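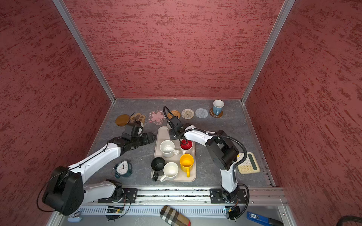
Does every mug in a household need its own coaster?

One coaster per mug in use is enough, with one spare for the kettle side of the worktop. Mugs waiting on a tray or in a cupboard don't need one.

MOLLOV RELEASES THE ELTORA TEA TABLE RANGE: SEVEN COASTERS, SIX MUGS AND A CARRYING TRAY

Wednesday, July 10, 2019
By Hermine Schnyder, Mollov press office

Mollov, the tableware supplier, has released Eltora, a range of coasters, mugs and trays for offices, shared kitchens and the home. The range is sold as a full table set and as separate pieces. It goes on sale through 133 stockists, with online orders handled by the distributor Vachon.

The full set contains seven coasters, six mugs and one tray. The coasters differ from one another in shape, colour and surface. The mugs are supplied in blue, red, yellow and black, with two in white. The tray is beige and rectangular, with rounded corners.

Background to the range

Eltora replaces the Stusine set, which was withdrawn from the catalogue in December. Stusine had six identical coasters and six identical mugs. Mollov sent a questionnaire to registered owners and received 1,927 completed forms. The most common complaint was that people sharing a table could not tell their own mug or their own place from anyone else's. The second was that the coasters stacked so closely that damp ones stayed damp in the pile.

The new set deals with the first point through colour and shape. The second is dealt with by a change in storage advice: Eltora coasters are meant to stand or lie in a single row along the back of the table or worktop, and the packaging no longer includes a stacking box.

"With the old set we had designed for the cupboard," said Gijs Van der Linden, product manager at Mollov. "Most owners told us the coasters never went back in the cupboard. They stayed on the table all week, so we started again from the table."

The coasters

The seven coasters in the set are as follows:

Round, amber-brown
Paw print, tan with darker brown pads
Flower, pink with a lighter pink blossom in the centre
Woven rattan, brown, the small size
Woven, beige, with concentric rings
Woven, light grey
Round, brown

The two round coasters are intended for general use and take any mug in the range. The paw print and the flower have shaped outlines, and the usable area on each is the middle. A mug should be set down in the centre, with its base clear of the edges. Heavier drinking vessels, such as a large glass tankard, are better placed on one of the round coasters.

The three woven coasters have an open surface. They hold back less moisture than a closed surface and should be lifted and checked after a spill, with the table underneath wiped before the coaster is put back. The small rattan coaster is the narrowest in the set. It suits a mug or a small glass and should not be used under a teapot.

No coaster in the range is rated for use under a pan or an oven dish. Mollov sells trivets separately for that purpose.

The mugs

All six mugs have a single side handle. The blue mug has a white interior, and the red mug is finished in a glossy red inside as well as out. Colour is the only means of identification in the set. There are no names, numbers or printed marks on the outer face.

Two white mugs were kept in the set at the request of trade customers, who asked for a neutral pair for visitors. Retail customers who want six different colours can order a replacement mug in green from Vachon and return one white mug unused, in its wrapping.

Each mug weighs 193 grams. The mugs may be washed by hand or on the upper rack of a dishwasher. In Mollov's own wash trial, sample mugs went through 907 cycles at the standard domestic setting. Samples were inspected for changes in colour, chipping at the rim and wear at the join between handle and body. The trial report is available to trade customers on request.

Mugs should be left to cool before washing if they have held boiling water. Metal scourers should not be used on the red interior, where fine scratches show more readily than on white.

The tray

The tray is sized to carry five mugs standing upright. The sixth mug in the set is expected to be in use, on a coaster, when the tray is being loaded or cleared. Attempts to fit six mugs will bring handles into contact with one another and are not advised.

Handles may point in any direction while the tray is standing on a table. For carrying, Mollov recommends turning them inwards so that none reaches past the rim. A handle left hanging over the edge can catch on a sleeve or a door frame.

The tray should be carried with both hands and kept level. It should not be placed in an oven or a microwave, or on a hob that is still warm. Wiping with a soft damp cloth is sufficient for daily cleaning.

"The questions we get about trays are nearly all about loading order," said Ylva Sjögren, who runs technical support for the range. "Put the first mug at the far side and work towards yourself. When you unload, take the near ones first. It saves reaching over full mugs."

Laying and clearing the table

A printed card is supplied with each full set. The text of the card is reproduced below for editors and stockists.

1. Wipe the tabletop and let it dry.
2. Lay the coasters in a row along the back edge, leaving a small gap between each.
3. Place the tray in the middle of the table.
4. Load the mugs on to the tray, starting at the far side.
5. Move each mug to a coaster as it is needed.
6. When clearing, return mugs to the tray first. Leave the coasters where they are until the tray has gone.
7. Lift each coaster, wipe beneath it and put it back.

The card is printed on one side only. Stockists may copy it for in-store use without further permission, provided the wording is kept as it stands.

Use in shared kitchens

A separate trade pack is offered for workplaces. It contains the same seven coasters, two trays and twelve mugs – a doubling of the retail colours. Mwanaisha Mfinanga, trade sales lead, said the pack was put together after site visits to existing Stusine customers.

"In a shared kitchen the coasters get moved about far more than the mugs do," she said. "They go to desks and meeting rooms and they come back a few at a time. Having seven different ones means you can see which is missing. With identical coasters you only know that the pile is shorter."

Missing coasters can be replaced singly. The order form lists each one by shape and colour, and there is no minimum order for trade account holders. Retail customers are asked to order at least two pieces at a time.

Care of the coasters

Round and shaped coasters should be wiped with a damp cloth and dried at once. They should not be soaked or put in a dishwasher. Woven coasters can be shaken out and brushed with a dry, soft brush. If tea or coffee has soaked into the weave, the coaster should be blotted with kitchen paper and left flat to dry at room temperature. Radiators and hairdryers will cause the weave to curl.

Slight differences in shade between woven pieces are normal and are not treated as a fault. Curling at the edge in the first weeks of use is covered by the guarantee if the piece has been kept flat – photographs should be sent to technical support before anything is posted back.

Availability

The full set, the trade pack and all separate coasters are in stock now. Separate mugs follow later in the season. The tray is not sold separately at launch. Nassoro Simiyu, head of supply, confirmed that remaining Stusine mugs will stay on sale through Vachon until stocks are used up, and that Stusine coasters will not be made again.

Stusine mugs fit on all Eltora coasters. The Stusine tray is narrower than the new one, and owners should continue to load it with no more than four mugs.

Review sets may be requested by publications covering homeware, catering supply or office facilities. Requests should give a delivery address and state whether the retail set or the trade pack is wanted.

Press contact: Hermine Schnyder, Mollov press office | © 2019 Mollov. All rights reserved. | Back to top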